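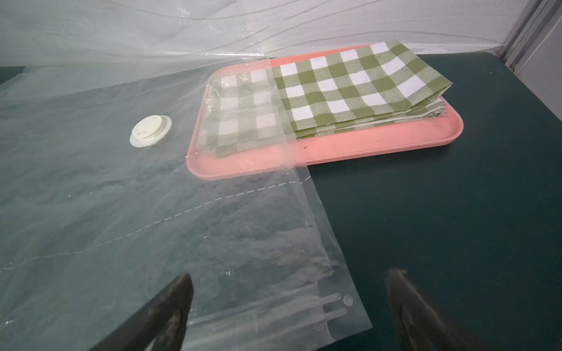

The green gingham, partway into the bag.

The Slow Hand
Posted in November by Gittins

We had been teaching the arm to pack for most of the fall when I had the idea about waiting.

Everybody at Pundthorpe was in love with speed that year. The group over at Winach had an arm that could fold a shirt before you finished saying the word, and we all watched their clip until we knew it by heart. Ours was named Gruvetti, after the bakery downstairs, and it was hopeless with plastic. Cloth it understood. Give it a folded cloth on a tray and a bag with a wide mouth, and it would shove the cloth at the film, the film would buckle, and the whole business would slide off across the table.

1,000 tries we had given it by then! It had learned to shove beautifully.

So one night I sat down and worked the grippers by hand, and I noticed I kept stopping. I would lift the edge of the bag, stop, and let the film settle. Then a little push. Then stop again. I had never meant to do it. My hands just knew that plastic keeps moving after you let go of it, and that there is no point arguing with it while it does.

I went back through my own runs and marked every pause. Then I trained Gruvetti on 50 of them with the pauses left in – we had always trimmed those out, as dead time – and I set it going at ten at night with a cold slice of pizza in my hand.

It lifted the film and stopped.

I thought it had crashed. I had already put the pizza down. Then the fingers moved again, a tiny nudge, and the cloth went in by the width of one green square. Stop. Nudge. Another square. I was whispering to it like a person coaxing a cat out from under a porch.

Out of 60 runs that night it got the cloth all the way in on 49. The week before, we had managed 10.

I called my sister, who sells carpet and has never asked me one question about robots. "It waits!" I told her. "It waits for the bag!"

"Good," she said. "What time is it?"

I looked over at the table. Gruvetti had started the next one and was holding still.

14 comments | 32 shares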